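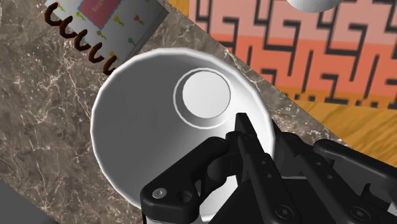 Episode check before upload, kitchen counter set (simulated)
Checked by: Heiðrún Damgaard
Second look: Ieuan Kneath
Date: Sep 23, 2026
Batch: Climel, bowl pickup, wrist view
Episodes in batch: 400
Episodes kept: 349

I do these in the order the items come up in the viewer, so the numbering is a bit odd. Pass, fix or hold, then whatever I felt like writing. Ieuan's remarks have his name on them.

1. Scene loads with the right counter
Pass. Marble in every one I opened. I still like this counter best of the lot, the veins give you something to judge motion against when you scrub through fast!

2. Clutter differs from one episode to the next
Pass. The notebook with the little colored icons does turn up an awful lot, though (spiral side and all, I could draw it by now). Could we turn its odds down for the next batch? I've put in a ticket under Starent.
Ieuan: Done, it's in the new config. The maze mat stays as it was, I want busy patterns in there.

3. Target object in view at the start of the approach
Pass. The bowl is big and white and hard to miss.

4. Gripper in view, fingers not clipping through anything
Fix. This is where most of my morning went. The bowl wall is thin, and when one finger goes inside the rim you have to step through slowly to see whether it's next to the wall or in it. Please don't judge this at normal speed. I did at first and had to go back over a whole stretch. Episode 271 is the one to look at if you want to see what bad looks like — the fingertip sinks straight into the wall and comes out the other side.
Ieuan: Looked at 271. Yes, that's ugly. Collision mesh on the bowl is coarser than the one we draw. I'll swap it and rerun the ones you threw out.

5. Grasp is on the rim
Pass for the ones we kept. A few in the reject pile had the gripper shoving the bowl along by its side and getting it off the counter that way, and I don't want the policy picking that up as a trick.

6. Start poses spread out
Hold. I know the script says they're random, but I watched a long run of them and the arm seemed to come in from much the same side over and over. Can somebody plot them before we send this on to Tawfik? I'd rather wait a day.
Ieuan: Plotting tonight. I think you're right, the yaw range got left at the July value.

7. Lighting and shading
Pass, with a grumble. White bowl, soft gray shading, very clean. Real bowls have glare on them. We've got the brighter lamp settings sitting there in Wota and I'd love to see them used.

8. Task text matches what the arm does
Fix, small. Some say "pick up the bowl" and some say "lift the bowl off the counter". Both fine, I want both. But a handful said "plate" and I corrected those by hand. If you find another one, change the text and leave the episode in.

9. Actions and pictures line up in time
Pass. Checked at the moment the fingers close, same as always. If they close in the log before they close on screen, stop and tell me, don't try to nudge it yourself.

10. Episode ends properly
Pass. Bowl up, short hold, stop. I did trim a few with a long wait at the end.

11. Rejects moved out of the upload folder
Done, and I looked twice after last time.

Still open: item 6, and the mesh swap under item 4. Upload is on hold until the plot is in. Ieuan, ping me when the reruns are finished and I'll go through them from item 4 down, no need to redo the top of the list.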